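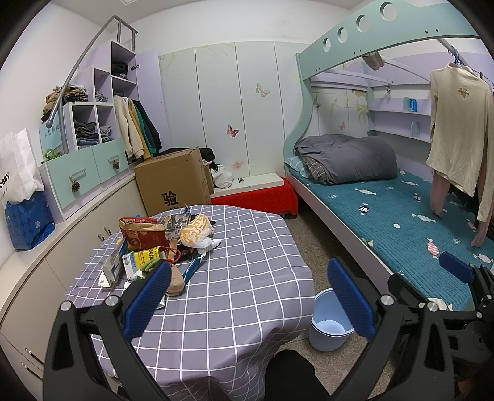 主题：回复：[小居室邮件组] 关于“七天腾出一间房”计划，以及要不要集体报名

先说结论，免得有人看到一半就去付款：我不赞成集体报名，至少现在不赞成。理由比较长，没空看的可以直接跳到最后几段。

上一封来信里有几处我想逐条回应，所以把原文引在下面。

> 各位邻居、各位组友：
> 我把 Hiverstead 那套“七天腾出一间房”的课程从头到尾看完了，觉得非常适合我们这些住小房子的人。它的核心是“100 件法则”：除去食品和证件，每个人只留 100 件东西，其余的七天之内处理掉。课程里说，参加者平均每人清出 139 件物品，卧室的可用面积增加了 36%。
> 单独报名是 700 元一位，如果我们组里凑够人数，可以谈团购。另外他们推荐配套使用 Inell 的折叠收纳箱，尺寸正好能塞进床底。
> 我自己试了第一天的内容，清了衣柜，心情特别好，晚上睡得也踏实。想问问大家有没有兴趣，有兴趣的请在周日之前回信。

首先，我对发信人没有意见，愿意把东西看完再来分享，总比转个链接就走要好。我有意见的是课程本身，以及里面那几个数字。

> 参加者平均每人清出 139 件物品

这个平均数是怎么来的？我去翻了他们的介绍页，只写了“根据学员反馈”。哪些学员，多少人，反馈率多高，一概没有。坚持到第七天还愿意填表的人，本来就是最能扔的那批。第三天就放弃的人大概不会回来填表说自己只扔了一双拖鞋。再说“件”怎么算也没讲清楚。一盒回形针算一件还是一百件？一副扑克呢？我按他们的口径试着给自己的书桌抽屉做登记，光是“笔”这一项就纠结了半个晚上，最后也没弄明白写不出水的算不算。

> 卧室的可用面积增加了 36%

这一条我更不信。扔衣服扔不出地板来。衣服原本在柜子里，扔掉以后柜子空了，柜子还在原地。除非把柜子也扔了，那就要看清楚他们说的“可用面积”到底是地面、台面，还是把柜子内部也摊平了算进去。如果是后者，那我把抽屉拉开也能增加面积。

住过小房间的人都知道，真正卡住我们的往往是家具的位置，跟东西的多少关系没那么大。一张床、一张桌子放进去，剩下的走道就定了。我现在这间屋子，桌子只要往窗户那边挪一掌宽，柜门就打不开。这种问题跟我有几件毛衣没有任何关系，课程七天里也没有一天讲量尺寸。

再说“100 件法则”。我不反对给自己定个上限，可是一个数字套在所有人头上就很可疑。一个人租房单住，和一家三口带着老人挤两间屋子，能是同一个数吗？做饭的人和不做饭的人呢？冬天零下二十度的地方，光是出门穿的一身就占去多少。原课程在“常见疑问”里的回答是“家庭用品可由成员分摊”，我看了三遍，觉得这等于没有回答。锅归谁？

还有一点，来信里没提，我觉得应该让大家知道。Hiverstead 的课程页和 Inell 的箱子页互相挂着链接，课程第二天的作业就是“准备六只同规格的箱子”。先劝你把东西扔掉，再劝你买东西来装剩下的。我没有证据说两家之间有分成，所以也不这么说，但是看到这种安排，我习惯先把钱包合上。

箱子本身我倒是用过。前年在 Farnetgate 的清仓活动上买过两只同类型的，塑料搭扣一个冬天就裂了，后来一直用绳子捆着。“正好能塞进床底”也要看是谁家的床。我家床板离地不高，中间还有一道横梁，箱子从侧面推不进去，要从床尾斜着送，送进去以后再想拿出来，就得趴在地上。结果可想而知，放进去的东西两年没有动过。有人会说，两年没动过就说明该扔了。可里面是备用的被子，去年来了亲戚，照样得趴下去拿。

> 我自己试了第一天的内容，清了衣柜，心情特别好，晚上睡得也踏实。

这个我信。大扫除之后谁的心情都好，我擦完油烟机也能高兴一整天。但是第一天的感觉说明不了第三十天的情形。我更想知道的是，一个月之后衣柜是什么样子，有没有又买回来。如果发信人愿意，我很希望十二月的时候再写一封信说说后来的情况，好坏都行，那封信对我的说服力会比课程页上所有的好评加起来都大。

说到买回来，我自己有过教训。几年前读了 Lukáč 那本小册子（组里应该不少人读过，当时传阅过一本，封面都掉了），一激动处理掉了面条机、旧台灯和一整箱电线。三个月之内，台灯重新买了一盏，比原来的贵，还不如原来的亮。电线里有一根是老打印机的，再也配不到。我把这笔账算给家里人听，家里人说早就提醒过你。从那以后，凡是规定期限的清理法，我都先打个问号。人赶时间的时候，判断力是很差的，七天之内做几百个“留还是扔”的决定，到后面基本上是在掷骰子。

当然，光反对也没意思。我说说自己现在的做法，不收钱，也不保证有效。

门口放一个袋子，想不想要拿不准的东西先丢进去，写上月份，半年以后没有翻过就整袋送走。家里人可以随时从袋子里往回拿，不需要解释。台面每天睡前收一次，收不完也就算了。买大件之前先用报纸在地上铺出同样大小，走几天看看会不会绊脚。这一条帮我省掉了一个书架和一把躺椅。

缺点也很明显：慢，没有前后对比可以给人看，半年下来可能只少了两袋东西。我那个写着月份的袋子，现在门口已经有三个了，进门要侧身，这一点我家里人的批评是对的。

回到团购。七百元一个人，即使打了折，对组里不少人来说也不算小数。我建议这样：真想试的人，先把他们公开的第一天内容做一遍，那部分免费。做完等两个星期，如果还想继续，再来谈报名。另外请发信人去问清楚三件事：中途退出能退多少；课程视频能看多久；不买箱子能不能完成作业。问到了请直接把对方的原话贴上来，不要转述。

周日这个截止时间我也觉得太紧。组里有几位一个星期才收一次信，等他们看到，早就过了。如果对方非要催，那更应该缓一缓。

最后提醒一句跟主题无关的：上次借出去的卷尺还没有还回来，五米的那把，橙色外壳。谁拿着请回个信，我这边等着量窗台。

以上是个人意见，欢迎反驳，但请带着尺寸来反驳。

一个住在北屋的组友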